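Progress report to Birovum, household tasks program
Drorkton site, September 2018

1. Purpose of this report

The grant asks one question: can a machine you could buy or build today take over ordinary chores in a home or on a shop floor, and if it can't yet, what is missing? This report covers the work since April. It deals mainly with clothing and small goods, which is where most of the effort went. Spending is covered in the separate statement.

2. Summary

The arm can pick up most single items from a clear surface. It can put boxed goods on a shelf at a pace a store could live with. It cannot yet sort a mixed pile of clothes without a person standing by, and it cannot fold anything heavier than a dish towel to a standard we would call finished. We expect to meet the picking target by the end of the grant. We do not expect to meet the folding target as it was written, and section 6 asks for a change.

3. Shelf work

Shelf work was done in the back room of the Nasidetti store, after closing. The job was to move packaged goods from a cart to a marked shelf position. In the last set of 200 attempts, the arm finished all but 20 with no help. Most of the failures were soft bags that slumped after being set down and then slid forward. Cans and cartons gave little trouble once the shelf height had been entered correctly.

The store manager's main complaint was the time it takes to set up. Moving the arm from one bay to the next means measuring again, and a clerk could have filled the bay by then. We agree with this. Faster setup would be worth more to the store than a faster arm.

4. Clothing

Clothing is harder for reasons we listed in the proposal, and a few we didn't. A shirt has no fixed shape. The software we call Su picks a grasp point from what the camera sees, and it does this well with a towel spread out flat. With a pile, it often picks a point where two items overlap and lifts both.

In April we ran 100 single-item picks from a table. We repeated the same test this summer with new finger pads and a lower approach speed. Towels and T-shirts improved. Denim improved less. It is stiff at the seams and soft everywhere else, so a grasp that lands on a seam tends to hold and one that lands beside it tends to slip. Su does not yet look for seams. Adding that is the first item in the plan below.

Belts, straps and other narrow things are a second problem. They lie against the table and leave the fingers very little to close on. When one lies near a larger garment, the software may treat the two as a single item. We tried handling narrow items first, which helped, but it made each run longer.

The wrist camera is useful at close range and poor while the arm is moving. Motion blur and a bright work surface both take away detail that Su needs to find edges.

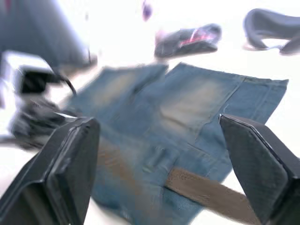 Wrist camera view with denim and a brown strap between the gripper fingers. The work surface is overexposed.

We will change the table covering to a mid-gray and have the arm stop before each grasp decision. The stop costs time, but we would sooner have slow picks that hold.

5. Plan for the next period

Seam finding in Su, starting with denim.
Gray table covering and a fixed camera exposure.
A repeat of the clothing test, same items, same order.
Setup time at Nasidetti, measured for each bay.
A first trial with shoes and bags, kept apart from clothing.

Towel folding will continue at a low level. It works well enough to show visitors, and more work on it would teach us little.

6. Changes requested

We ask Birovum to replace the target "fold a mixed load of laundry" with "sort a mixed load of laundry into bins by type." Sorting is a chore people pay for, and it rests on the picking work we have already done. Folding could come back in a later grant.

We also ask for an extension of 6 weeks, at no added cost. The new finger pads arrived late and the summer tests slipped as a result.

7. Where this leaves the main question

On the shop floor, a machine can do one narrow job with packaged goods if someone sets it up and comes back when a bag falls over. In the home, we would not put the present system in front of a laundry basket and leave the room. The next report will include the repeated clothing test and the first bay timings from the store.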